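Learning to like the late shift at the allotment

March 2024

I have had the plot at Lestmont for a year now, and I still can't grow a carrot. I wanted to get that out of the way first, as my mum reads this and she will bring it up in the comments if I don't.

What I can grow, apparently, is broad beans. I put them in at the back end of autumn because Annatjie Buthelezi, two plots down, had a carrier bag of seed left over and she hates waste. I pushed them in with my thumb, went home, had a bath and forgot all about them. They are now up to my shin and looking very pleased with themselves. The garlic is doing well too, apart from one end of the row where something has been digging. Fox, I think. Palesa says badger, but Palesa says badger about everything, including the time my gate was left open.

Anyway, this was meant to be a post about evenings.

When I first got the plot I went in the mornings, as everybody on the internet seems to. You see the videos, don't you, with the mist and the enamel mug and the robin on the fork handle. I did that for the best part of last spring and I was miserable. I'm no good before ten. I would stand there in my coat with my hands up my sleeves, pull up three dandelions and go home again. Then in the summer my hours at work changed and I had to start going after tea instead, and it was like having a different plot altogether. The soil has had all day to warm up, for one thing. The serious growers have gone in, so there's no one to watch you fork things over badly, and if you stay until the light goes you get the bats coming over from the railway side.

It also does something good to my head that I haven't managed to get from anything else, and I have tried a fair few things. I did the swimming. I did the app with the man with the voice. With digging, I get to the end of a row and realise I haven't thought about work since the start of it, and I'll take that over the man with the voice.

The trouble is winter, when after tea means pitch black. From November to about now I've been going down with a head torch, which is a daft way to garden but it can be done. You can spread compost by head torch. You can tidy the shed. You can't weed, as I found out when I carefully removed a whole line of Omprakash's overwintering onions that had strayed over on to my side (sorry again, Omprakash). He was very nice about it. He came round with a jar of lime pickle the week after, which made me feel even worse, and then I ate the lot with cheese on toast and felt a bit better.

So now that the days are stretching I'm giddy about it. I got a full hour and a bit of daylight after work this week! I used it to finish the bed I've been threatening to make along the hedge. It was all couch grass and bits of old carpet under there. If you have never pulled up old carpet that somebody laid as a weed cover years ago, I can't recommend it. It comes away in strings, and there is always another layer. I filled seven rubble sacks and there's still a corner I'm pretending not to see.

Plans for the hedge bed, in no order:

Rhubarb, if Annatjie really does split hers like she said she would.

Some sort of currant. I like blackcurrants best but Fatima Mokoena on the end plot swears by white ones and says the birds don't notice them.

Sweet peas up the canes at the far end, for no reason except that I want some.

No carrots.

I've had a few people ask what I'm using for compost, after I moaned about the bagged stuff last time. The answer is mostly my own heap, plus whatever I can carry from the stables up the lane. The stable stuff is free, but you have to bag it yourself and it gets into the car and it stays in the car. I have been told by everyone who has had a lift from me since Christmas. It needs a good long sit before you use it, too. Fatima leaves hers a whole year under a tarp. I don't have that sort of patience so mine gets whatever it gets, and goes under the squashes, who don't seem fussy.

Seeds-wise I have gone a bit mad. I meant to spend a tenner. I've got four kinds of tomato on the bedroom windowsill, and the cat has already sat on one of them. I've got chillies that are doing nothing at all, and a tray of leeks that look like somebody dropped some green hair. I do love this bit of the year, though. Everything is still going to be brilliant. The slugs haven't had a say yet. 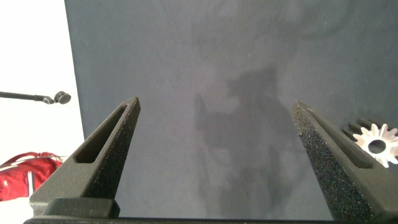
Dark grey and pointy.

What else? The water is back on, hurray. They turn it off at the tank for the frosts and there's always an argument about when it goes on again. I've missed it mostly for washing my hands, as I'm not a person who remembers gloves. I own gloves. I own three left ones and a right one, and they live in different places.

The shed door has dropped again and needs lifting to shut it. Tumelo Ngubane had a look at the hinges for me and made that noise people make, where they suck the air in through their teeth. He reckons the frame has gone at the bottom and the hinges are fine, so that's a job for a dry weekend and a person with a better saw than mine. Until then I'm propping it with a brick. I quite like the brick, to be fair. It's a nice old one that came up out of the bean bed, with a thumbprint in the corner from whoever made it, and I would be sad to have it go back to being just a brick on a pile.

I also want to have a proper go at a pond this year. Only a little one, probably an old washing-up bowl sunk in by the water butt, with a few stones for the frogs to climb out on. Palesa did hers like that and had frogs in it by the summer. She brought me over to see them one evening, and we both crouched there for ages with our knees cracking while one of them looked at us and didn't move a muscle. I'm hoping mine will come and deal with the slugs, but I'd have them even if they didn't.

If anyone has a good way of keeping a cat off tomato seedlings, please tell me. I have tried forks stuck in the compost, prongs up. She lay down next to the forks and put her head on the tray. I've tried the lid from the cake tin, which worked until I wanted the cake tin.

Next time I'll do the thing I promised about making bean pole frames out of hazel, with some sizes and how I tied them, as a couple of you were after that. I need to go and cut the hazel first. It's getting late in the year for cutting it, so I had better get a move on, and Annatjie has offered me the loan of her good loppers if I bring them back clean this time.

Right, I'm off down there while it's light. The beans want a bit of string round them before the wind gets up.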